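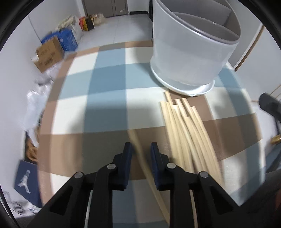 Supply Room Notes: Dowels and Craft Sticks

The Hododmont Community Workshop has revised the way it stores wooden dowels and other long craft stock. The change took effect in February and applies to all classes that draw materials from the shared supply room.

Until now, dowels were returned to the shelf in mixed lots. Long pieces were placed under short ones, and instructors often had to empty a whole shelf to find enough matching stock for a class. Dowels will now be kept upright in round plastic bins, sorted by length. Offcuts shorter than 9 inches go in the tray beside the saw bench and may be used by any member without charge.

Members are asked to follow these steps at the end of each session:

Lay all dowels on the floor mat, side by side, with the ends near the bin.
Remove any piece that is split, glued or painted.
Return the remaining dowels to the bin one at a time or in small bundles.
Wipe the mat and leave it flat.

A light bow in a long dowel does not make it unusable. Such pieces remain suitable for plant supports, kite frames and banner rods, and should be returned with the others. Dowels intended for joinery are stored separately in Room 209 and must be signed out by the instructor.

The workshop has also reviewed its stock for the spring term. The current order, placed with Tollari, covers the weaving, kite and model bridge classes. Instructors who expect to need additional material should submit a request to Boyang Cheng, supply coordinator, at extension 3020. Requests are reviewed monthly, and approved items are normally available within five working days.

Bins must not be moved to other rooms. A class that needs dowels elsewhere in the building may carry them in the canvas slings kept on the back of the supply room door. Slings should be returned by 9 p.m. on the same day.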